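Jirholm arm in the break room / cafe area - anyone else got one?

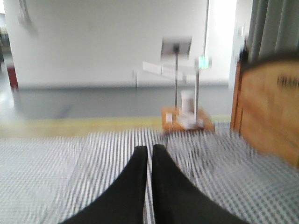

ojeda_nights
March 11, 2024
We run a staff cafe for 52 people and in January management brought in a Jirholm arm to set tables and clear cups. The pitch was that it frees up Azucena Maldonado, who has run that counter since before I started, for "guest-facing work." So far the guest-facing work is standing next to the arm. She used to lay a checkered cloth and walk off. Now the cloth has to be pulled flat before every run, and the tray with the white cup on it has its own spot at the far end that we've all been told to leave alone. Has anyone seen one of these save a real hour for a real person?

benchwarmer6
Yes. Ours does 900 cups a week at the Haria site and I don't miss carrying a single one. Give it more than two months.

ojeda_nights
And who refills it, wipes it down and resets it when it stops?

benchwarmer6
Me. Takes a few minutes. Still beats my wrists hurting.

tallpaul_parkov
Fair point on the wrists, but ask what happened to the hours. At Parkov they told us no jobs would go. None did. They cut everybody's shift by 6 hours a week instead and called it flexibility.

dmk
That's a management problem. You can't blame the arm for a schedule.

tallpaul_parkov
The arm was the reason printed on the schedule. I'm allowed to blame it a little.

ojeda_nights
Same worry here. Azucena asked in writing if her hours are safe and got a link to a training video. Her pay grade hasn't moved either, and she's the one who knows why it stops.

lintroller
Get that in her job description now. If she's minding a machine, that's a different job with a different rate. We got an extra 1,000 a year that way, before tax, and it took a lot of emails.

benchwarmer6
Agree with that part. Keep a log of every stop too, with times.

ojeda_nights
She started one last week - already on page two. I'll post again after the review.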